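Rules for handing things over
2026-10-09

I promised in February to write down the handover rules we use at Grasta, and then I did not do it. Two readers asked again, so now I try. English is not my first language, please be patient with my long sentences.

When I started here, we had a document from Wokon, our former partner, with 44 rules for work near the arms. It was a good document and everybody signed it. But when I asked people at lunch which rules they remembered, most of them knew two: where the stop button is, and do not stand behind the robot. The rest was paper.

So for handovers between a person and a robot hand I made a short list, and it hangs on the wall at the height of the eyes. It has 5 points.

First, the person holds the object at the side far from the robot. If the robot takes the low part, you take the top.

Second, you do not let go until the operator says "mine". A closed hand does not mean a good grip, and I have seen many closed hands with nothing useful in them.

Third, no pulling. If the grip is bad, you say "back" and wait for the hand to open. People pull by instinct, the same as with a child who does not give back the scissors.

Fourth, no sleeves over the wrist, no rings, no watch.

Fifth, one object at a time, and we learn with light things that have no sharp edge. Plates are good for this, because a round rim shows quickly if someone holds it in a lazy way.

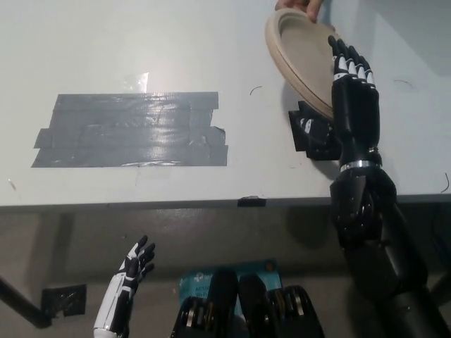 The second point made the most discussion. Some colleagues wanted a fixed time, for example 800 milliseconds after contact, and then the person may release. I understand the wish, a number is easy to check. But a number does not look at the object, and a person does. We kept the word. In our log there are now 597 handovers done with this list, and the most common note is still "released before the word". I wrote this note several times about myself.

There is also the question of the second hand. A robot with two hands gets attention only on the one that is working, and the other one is forgotten. Our rule is that the idle hand stays open and low, and the operator does not move it during a handover. The Marchal guide, which we also use, puts this in an appendix. I would put it on page one.

What I still do not like in our list is the part about who may stop. We write "anyone", but new people do not dare. At Cokberg they make every newcomer stop the robot once on the first morning, for no reason at all – only to feel that it is allowed. I want to copy this next month.

If your lab has a shorter list than ours, please send it to me.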